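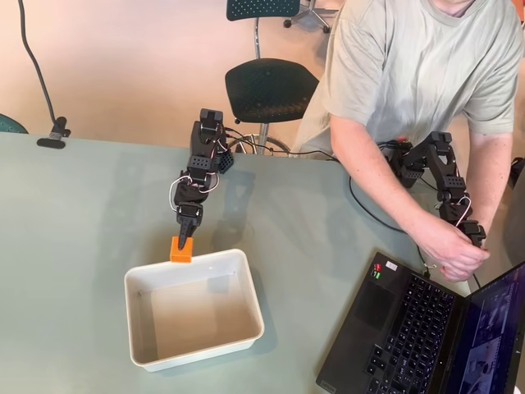 4.2 Reading order and the keeping of the habit

The Flenari booklet sets out one psalm and one short Gospel passage for each day, with a blank half page beneath for the reader's own notes. It was given out in January to three congregations, at Skastavlow, Lirar and Bakos. The congregations differ in size and in how they worship, but all three had used a printed reading plan of some kind before, and none had a plan in use when the study began.

Readers at Skastavlow and Bakos were given the psalms in their numbered order. At Lirar the psalms were grouped by theme, so that laments fell together and the songs of ascent made up a fortnight of their own. The Gospel passages were the same in all three places and followed Mark from the beginning. Readers were asked to put a tick beside each day they had read and to leave the day blank if they had not. They were told that blanks would be of as much use to us as ticks, though several said later that they had found it hard to hand back a page with gaps in it.

Of the 1000 booklets printed, 600 were taken home, and the rest stayed in the church porches or were passed on to other groups. We did not try to follow up the second kind. Our account rests on the returned booklets and on 20 interviews, all carried out by Saron Abdella, most of them in the reader's own home and lasting about 12 minutes. The interviews were short by design. Earlier talks with older readers had shown that a long list of questions about prayer was felt as a test, and people began to give the answers they thought a minister would want.

The main difference between the two orders lay in where readers stopped. With the numbered order, blanks were scattered, and a reader who missed a few days tended to pick up again at the printed date. With the themed order, readers who stopped did so inside the run of laments. One woman at Lirar wrote under Psalm 88, "I have had enough of this man's troubles and I have my own." She began again when the theme changed and missed very few days after that. Another reader in the same congregation, recently widowed, said the laments were the only part she had read twice.

We would be slow to draw a rule from this. Mixing the psalms protects the daily habit, but it also means that no mood is stayed with for long, and some readers missed that. A man at Bakos said he would reach a psalm of grief "and then be told to clap my hands the next morning". He went on reading all the same, and wrote more in his notes on the days he disagreed with.

The notes themselves are treated in section 4.3. Many are a single line, often a name or an initial to be prayed for, and we have not quoted any of these. Where a longer note is quoted, the reader has agreed to it in writing.

Figure 4. Black robot arm holding an orange block above a white tray, with a person operating a second black arm.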